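Search this site Enter keywords Go

Roadside Equipment: Changes to the Loan Service for Members

The Cronin Motoring Association wishes to inform members of several changes to the equipment loan service, which take effect on 7th May. The changes apply to all members holding a full or household membership. Those with a visitor membership may continue to buy equipment at the counter but may not borrow it.

Since the loan service moved to the Nestier depot, demand for trolley jacks, wheel braces and battery chargers has grown well beyond what the original stock was meant to support. In the last membership year the depot recorded 963 loans. A good number of these were returned late, and several jacks came back in a condition that made them unsafe to lend again. The Association has therefore withdrawn the older scissor jacks altogether and has ordered low-profile trolley jacks in their place. These are heavier to carry, and members collecting one should bring a vehicle with a clear trunk.

Under the new arrangements, a jack or charger may be kept for two nights. Items collected on a Friday may be returned on Monday morning without charge. Members who need equipment for longer are asked to telephone the depot before the loan expires, so that the next booking can be moved if necessary. Reminder letters will no longer be sent. Repeated late returns may lead to the loss of borrowing rights until the following membership year.

Members are reminded that a jack is intended to raise a vehicle and should never be relied upon to hold it there. Axle stands are lent in pairs with every trolley jack and must be used whenever any part of the body is to go beneath the car. The ground should be firm and level, the parking brake applied and the opposite wheels blocked. Vehicles above the weight marked on the equipment must not be lifted with it. If a jack leans, leaks or fails to lower smoothly, stop using it and attach a red tag before returning it, so that staff may set it aside for inspection. No charge is made for faults reported in this way.

The Association has also reviewed the small electrical stock. Trailer lighting leads and replacement bulbs will remain on sale at Nestier, and the range of fuses has been extended to include the smaller blade types fitted to many newer cars. Members replacing wiring on older vehicles should check the rating of the circuit before buying and should disconnect the battery before starting work. Staff at the counter can advise on stock but cannot diagnose faults or carry out repairs.

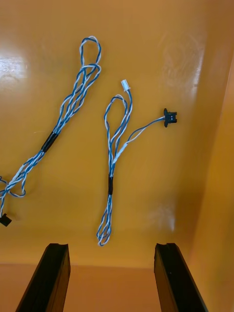

Twisted wire harnesses in blue and white.

Booking for all loan items should now be made through the Daria system, using the membership number printed on the front of the card. Daria shows which items are available and will hold a booking until closing time on the day of collection. Members without access to a computer may continue to book by telephone during office hours. Bookings made under the previous paper system remain valid and do not need to be entered again.

A refundable deposit will be taken at the time of collection. The deposit is returned in full when the item is handed back clean and complete – this includes the handle, which is the part most often left behind in members' garages. Where an item is lost or damaged through misuse, the cost of repair or replacement will be deducted. The full scale of deposits is displayed at the counter and may be requested by mail.

The Skendirari branch has asked whether a similar service could be offered from its own premises, given the distance some members must travel. The Association has set aside $900 for a trial, which will begin in July with a limited stock of jacks, axle stands and chargers. Equipment borrowed at Skendirari must be returned there, and the same rules on loan periods and deposits will apply. A decision on whether to continue the trial will be announced in this newsletter.

Members holding overdue equipment are asked to return it before the new rules begin. No late fee will be applied to items received by that time, whatever the date on the loan slip. The depot gate is locked outside opening hours, and equipment should not be left against it or passed over the fence.

Questions about the loan service should be addressed to the Membership Office in writing or by telephone. Please quote your membership number in all correspondence.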